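How a Story Turns Into a Book

Hi! I'm Marta Karpenko, and I write books for kids your age. When I visit schools, one question always comes up before I've even got my coat off: "Did you make the book yourself?" They mean the real thing, with the cover and the pages and the smell. So let me tell you how it goes, using my book The Ferry to Madcombe, because I remember that one best (it nearly drove me up the wall).

It began as a name. I was brushing my teeth and the word "Madcombe" popped into my head, and I thought, well, that's an island. I wrote it on the back of an envelope. Then I wrote down who lived there: a girl called Lullex, her grumpy uncle Arnano, and a goose called Prins who thinks he's in charge of the boats. I had no idea what was going to happen to them!

The first time you write a whole story down, it's called a first draft. My first drafts are awful. People change names halfway through. In this one the goose got left behind in chapter 4 and didn't come back until the last page, and I never noticed. That's fine. A first draft is just for getting the story out of your head so you can look at it.

After that I put it in a drawer and did something else for a while. I went swimming. I cleaned the oven. When I took it out again in February, I could see all the silly bits right away, and I started over from page one with a green pen. Writers call this revising. I did it 9 times. Some writers do it more, and a few lucky ones do it less, and I try not to be jealous of them.

Then came the scary part — showing it to somebody. My editor is Nisha Sengar. An editor is a person who reads your story very, very carefully and asks questions about it. Lots of kids think an editor is someone who fixes your spelling, but that's mostly another person's job (she's called a copy editor, and she is amazing at commas). Nisha wanted to know things like, "Why doesn't Lullex just ask her uncle where the key is?" I had no answer! So I had to go and find one, and that turned into the best chapter in the book.

Nisha also told me the story was too long in the middle. She was right, so I took out a whole storm. I loved that storm. I still have it in a folder, and maybe it will blow into some other book one day.

While I was grumbling about the storm, an illustrator was busy drawing. Here's something that surprises people: writers and illustrators often don't work side by side. Mine lived far away, and we mostly sent notes through Nisha. The first time I saw Prins on paper he had tiny, furious eyebrows. I had never once thought of giving a goose eyebrows, and now I can't picture him without them.

Next, a designer picked the letters, decided how big they should be and worked out where each picture would sit. We ended up with 68 pages. Then I got the proofs, which are practice pages that look almost like the finished book. You read them slowly, hunting for mistakes. I read mine out loud in the kitchen and found 10, including one place where Lullex had put on her boots twice.

And then the files went off to the printer. Big sheets of paper get printed with lots of pages on each one, then they're folded and trimmed and put together inside the cover. One afternoon a box showed up at my door with my own book in it. I sat down on the stairs and read it as if somebody else had written it.

If you'd like to try this at home, start small. Fold a few sheets of paper in half, and staple them down the fold. Write your story on scrap paper first, leave it alone for a day or two, then ask a friend to be your editor. Tell your friend to ask you questions, and try not to get cross when they're good ones!
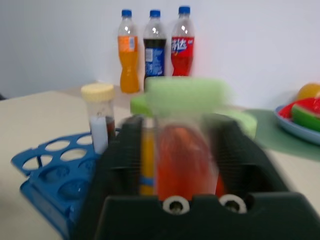

Then copy it out neatly into your little book, draw the cover last, and put your name on the front in big letters. Mine always has a goose on it somewhere, but you can pick your own animal.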